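How do I sort a box of soft odds and ends without just making a second box?

posted by drawer_of_shame in Closets, Boxes & Linen

I have a cardboard box. It has followed me through three apartments and it contains what I can only call soft stuff. Bath poufs, sponges of various ambitions, mesh netting, yarn, cotton stuffing, a few pieces of fabric, foam, plus the little paper scraps that soft stuff attracts when it's left alone in the dark.

Some of it is bathroom. Some of it is craft. Some of it was bought for one and drafted into the other. I moved to Dornedgate in March and the new place has one closet, which is 28 inches wide and already has a water heater in it, so the box has been living at the foot of my bed and I have been living around the box.

Every time I try to sort it, the same thing happens. I make piles. The piles look great. Then there's a pile left over that doesn't match any of the other piles, and it's bigger than all of them, and I put it back in the box. I've bought organizers. The organizers are now in the closet with the water heater, organized.

What I'd like to know:

Do I sort by what it's made of or by what I use it for? And how do people store mesh and netting so it doesn't puff back up to four times its size the second you let go of it? Also, is there any point in keeping a bath sponge that has been used for painting? I feel there isn't but I'd like to hear it from a stranger.

I don't sew much. I felt things, badly, and I make stuffed shapes for my nieces that are supposed to be animals. I do want to keep doing that, so "throw it all out" is noted in advance, thank you.

pegboard_pessimist

Sort by use. I tried sorting by material and ended up with a bag labeled FOAM, and I can tell you that in all the years I owned it I never woke up wanting foam. You want "stuff for stuffing animals." You want "stuff for washing with." Label for the urge and you'll open the right bag.

For the actual sorting:

Empty the whole box first. All of it, onto something plain. Half of what keeps these boxes going is that you only ever see the top layer, so you keep sorting the same top layer over and over like a very slow snow globe.

Then line the empty box with one sheet of solid color paper before anything goes back in. Pick something loud. Bits of white cotton and scraps of tag vanish against brown cardboard, and against a strong color you can see every last crumb. I use leftover wrapping paper. A wrapping paper floor also makes the box look like a present to yourself, and you may need that by hour two.

Put things back one at a time with space between them. If a thing touches another thing, you've started a pile. Leave the gaps. When you run out of floor, you've found out how much you own, and the answer is always unpleasant.

Netting: roll it, don't fold it. Fold it and it springs open like it heard its name called. Lay it flat, push the air out with your forearm, roll it tight around an empty paper towel tube, and tie it with a strip of itself. If it's a short piece, stuff it into the tube and forget the tying. I have a tube of netting from 2011 that has never once misbehaved.

Yarn: wind it into a tight ball and tuck the loose end under the last few wraps. A ball with a tail will find everything else in the box and make friends. If you still have the paper label, put it inside a sandwich bag with the ball, or wind the ball around it. I ran out of a red by Lenar halfway through a hat and had to guess at the shade from memory. The hat is two reds now. I tell people it was on purpose.

The sponge with paint in it is a craft sponge. It has been a craft sponge since the first dab. Don't wash with it, don't apologize to it, and don't store it next to the ones you do wash with.

soapdish_skeptic

Sorry but the bathroom stuff should not be in there at all. A bath pouf that has been used goes in the trash or stays in the bathroom. If it's never been used, it goes in the bathroom too, because that's where baths are. Same with sponges. Cardboard soaks up damp and hangs on to it and then your cotton smells like a locker.

Buy a plastic bin with a lid. Flerno makes a shallow one that fits under a bed. Done. Took me 11 minutes to do mine.

drawer_of_shame

Fine, I'm doing it this weekend. The poufs have never been near water, for what it's worth. They came in a multipack and I only have the one body. I'll report back.

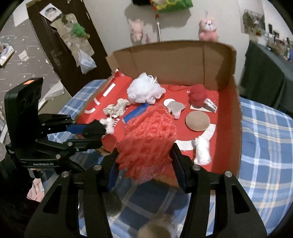 FOLLOW-UP FROM THE ORIGINAL POSTER

The paper works. I went with bright red, on the floor and up the front wall, and I can't believe how much white fluff I'd been failing to see. On brown cardboard a cotton puff is a rumor. On red it looks like evidence.

I did all of this on the bed, by the way, on the theory that I couldn't go to sleep until it was finished. I recommend the theory. I went to sleep on the couch.

Spacing things out did what you said it would. The white mesh pouf is enormous. I had always thought of it as a small item, and it turns out I was thinking of it compressed under everything else. Out on its own it takes up more floor than anything white has a right to. It's been given to the bathroom, where it hangs from the shower handle like a prize.

The knobbly beige sponge had me stuck for a while. It looks like coral and feels like something you'd be told not to touch on a school trip. By use, it's nothing. I've never washed with it and I've never painted with it. In the end I asked myself what I'd do if I needed one, and the answer was "stamp a texture onto a felt sheep," so it went to crafts. I'm told this is how hoarding starts but the sheep does need a texture.

The blue foam is a kneeling pad that I cut a piece off of, for stiffening the bottoms of animals so they stand up. None of them have ever stood up. Keeping it.

The red yarn had its tail out, of course, and you can guess how far a thin red thread gets across bright red paper before anyone notices it. So there's my one complaint about the lining: choose a color you don't also own in yarn. I found the end by feel. It has now been tucked under as instructed.

Netting, then. I rolled the big piece on a tube and it stayed rolled, so thank you. The red-pink one fought me. It's very open and bubbly and it doesn't lie flat, it just sort of relaxes in another direction. I pushed it into the leg of an old pair of tights and tied a knot in the top. It looks like a sausage from a difficult country, but it's a sausage the size of my forearm instead of a cloud the size of my head.

Things I still don't have an answer for:

One round light brown disc, flat and smooth. It might be a sponge pad. It might be a coaster. I've put a glass on it and I've considered putting water on it, but if it's the kind that swells up I don't want to lose it. Does anyone know what these are called?

And paper scraps. A circle, a curved strip, a small printed tag. The tag I can defend. The others I can't, but they've survived three moves and I feel they've earned a hearing.

pegboard_pessimist

Good work. The tights idea is better than mine and I resent it.

For the disc: put one drop of water right at the edge, wait a minute, and press with your fingernail. If it softens, it's one of the pressed sponges, and it'll be several times thicker if you soak the whole thing. If the drop just sits there, you own a coaster. Cut pressed sponges into shapes while they're flat and hard, by the way. Once they've swollen it's like cutting bread with a spoon.

Scraps of paper get no hearing. If a scrap has writing that tells you how to wash something or match something, bag it with the something. Everything else goes. You'll feel a pang for as long as it takes to walk to the recycling. I've had the pang. It's a small one.

One more thing about cotton stuffing. Don't put it at the bottom of whatever you end up with. It packs down under weight, and then when you pull it out it comes in hard little knots and your animals look like they've swallowed gravel. Keep it on top, in a paper bag or an old pillowcase, and tease it apart with your fingers before you use it. Same goes for anything fuzzy that sheds. Fuzzy black fabric and white cotton should never share a bag unless you're making a badger.

I'd keep the cardboard box too if it's going to stay in a dry room. Cut the back flap off if it annoys you, or leave it up against the wall and pin your list of contents to it. I do the second. Mine says SOFT, and underneath that in smaller letters it says NO REALLY, and that has been enough.

If you ever do outgrow it, the remnant counter at Nghiêm takes clean scraps of mesh and felt for their kids' table. Call first. Mine turned me away once for bringing a bag of what they called "mostly lint."

Comments

thimble_and_regret: Lining the box in a loud color just cost me an entire Saturday and I found two earrings and a tooth. A child's tooth. I have adult children.

soapdish_skeptic: Still say plastic bin.

drawer_of_shame: It was a coaster.

halfadozen_hangers: Can you do the tights thing with tulle? I have 126 inches of it left from a party and it's winning.

pegboard_pessimist: Yes, but use both legs.

thimble_and_regret: what did the sheep look like in the end

drawer_of_shame: My niece says it's a very good potato.

Last updated: Saturday, August 5, 2023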